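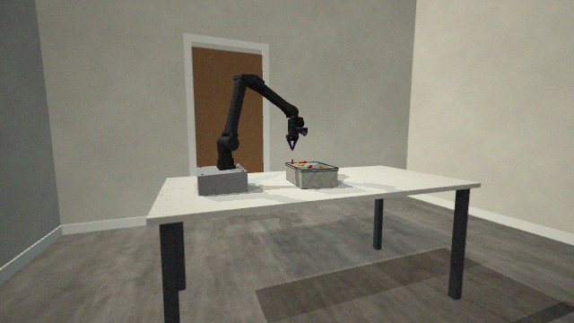 Simulated pick cell: arm on its pedestal, gripper over the parts bin.

Pullus bin-picking set, data card

Maintainer: Kaisu Ikonen
Last updated: May 23, 2024

Summary
Pullus is a set of 779 simulated picking episodes made for the kitting area at Lehtinen. Kitting is the job of taking small parts out of bins and putting them into trays for the assembly line. Until last November all of it was done by hand. The set was built to train and test the arm that now takes part of that work.

What is in the set
Each episode covers one attempt to pick a part from a bin of small colored pieces. The files hold rendered views, joint positions, gripper commands and a result flag. Failed attempts are kept and marked as failed. The room is plain on purpose and does not copy the real kitting area, which has shelving on both sides and a walkway.

Intended use
Training and checking pick policies for small loose parts. The set should not be used to estimate cycle times, staffing levels or injury rates. It contains no people and no recordings of staff.

What changes at the kitting bench
A kitter on a full shift handles more than 2,000 parts by hand. Under the current plan the arm takes the repeat orders, and people keep mixed orders, rework and anything that arrives in damaged packaging. There are 13 kitters on the rota. All of them have been trained to stop the cell, clear a jam and restart it. Two now spend part of the shift checking trays, a task that used to belong to the line.

The arm does not set the pace of the bench. Trays go to a buffer shelf, and kitters draw from it when they are ready. This was changed after the first trial, when trays came straight to the bench and people skipped breaks to keep up. 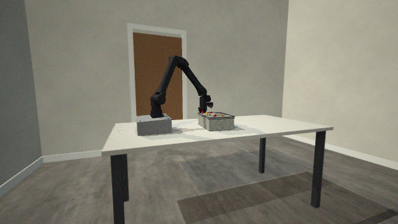
Plondard wrote in the review thread that the buffer shelf helped, but that the easy orders used to be the rest between the hard ones, and a shift of only mixed orders is more tiring than the old kind. The request was to leave some repeat orders with the kitters. That is now done for the last hour of each shift.

Known gaps
Lighting varies very little between episodes.
Tangled parts are not modeled.
Bin positions do not cover the far end of the bench.

Changes
Version 2 removes duplicate episodes and corrects the result flag for dropped parts.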